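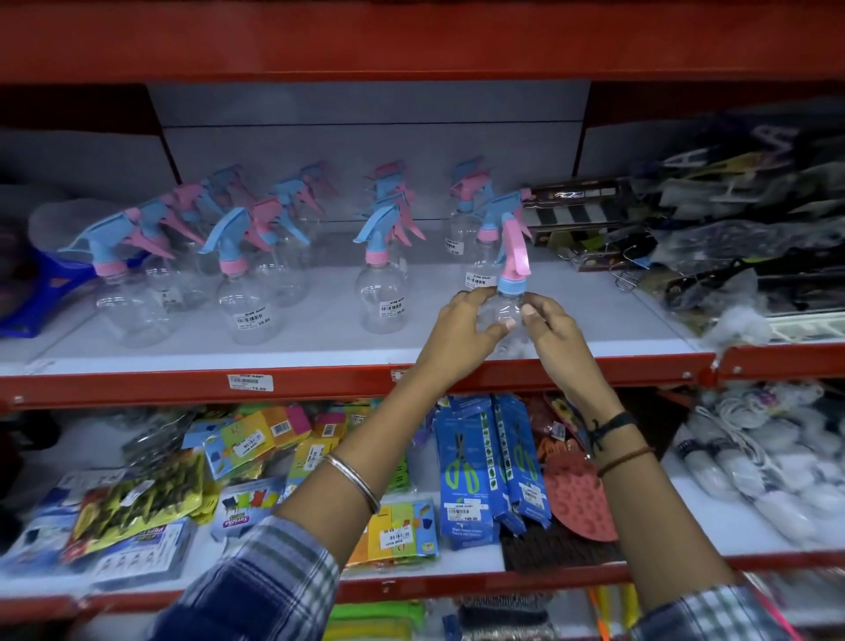
Can a robot learn to tidy a store shelf by watching people do it?
Partly. The group at Ortuño got its arm to straighten a row of bottles without knocking the rest over on most tries, using head-level video of human hands and very little else. Crowded shelves still beat it a lot.

Hands First, Robot Later
June 2021

The old way to teach a robot arm is to drive it. Somebody sits with a controller, steers the gripper to the thing, closes it, lifts, puts down, resets, does it again. Slow. Expensive too, and every hour of it happens in a lab with clean tables and good lights. Stores don't look like that.

So the Ortuño group skipped most of it. Their method, called Sendetti, starts with video of people handling stock in ordinary shops. Spray bottles with pink and pale blue triggers, standing close together, two hands around one of them. Scissors in packs on the shelf below. Price stickers everywhere. For a robot that's a nasty bit of shelf. Clear plastic is hard on depth sensors, and a trigger sprayer sticks out in exactly the place where the next bottle's trigger wants to be.

The data set is small by current standards. 146 hours of video, cut into short clips, one object move per clip. No special gloves, no markers on the fingers. Software guesses where the hand joints are and what the hand is touching, and that guess is what the model trains on.

Then comes the part the paper spends most of its pages on. A hand is not a gripper. Five fingers, a palm, a wrist that bends in ways the arm in Farkville can't. Earlier attempts tried to map fingers to gripper jaws one to one and got a mess. Sendetti throws the fingers out. It keeps the contact points, the path of the object, and how the neighbors move while it leaves the shelf. The robot then works out its own way to get the same result.

That last piece, the neighbors, is the new idea. Most grasping work scores the object you wanted. Did you get it, yes or no. Sendetti also scores everything next to it. Pull a bottle and tip the one behind, you lose points. People do this without thinking, a small twist on the way up, a second hand coming in to steady. The model picked up the twist. It did not pick up the second hand, the robot having only one arm in these tests.

Testing was done on a mock shelf at the Tistemmont site, a single metal unit stocked with things the system had never seen. Each trial: take one item out, put it back facing front, leave the rest standing. With video pretraining plus 2 hours of driven robot practice, the arm finished 80 percent of trials. Same arm, same practice, no video, it finished fewer than half. The group also ran it with the neighbor score switched off. It grabbed things just as often but left a lot more of them lying on thier sides.

Where does it fail? Soft packs, mainly. Anything in a floppy plastic bag, anything hung up and overlapping. The contact guess goes bad when the fingers sink in or dissapear behind the package, and the model has no good notion of a thing that changes shape. Clear bottles were better than expected. The group thinks the hands help there: even if the camera can't make out the plastic, the grip says how wide it is.

Speed is the other problem. A put-back takes the arm far longer than it takes a clerk. Fine for overnight, maybe. Not fine with shoppers in the aisle, and safety around shoppers wasn't tested at all.

Also worth asking, how far does one kind of shop get you. The clips lean heavily toward small household goods and stationery. Glass jars, produce, frozen food, not really covered. A second round of filming is planned for November, with at least 5 new types of store, and a two-arm version of the rig should be running by then. The group wants to see if that steadying hand turns up once there's a hand to do it with.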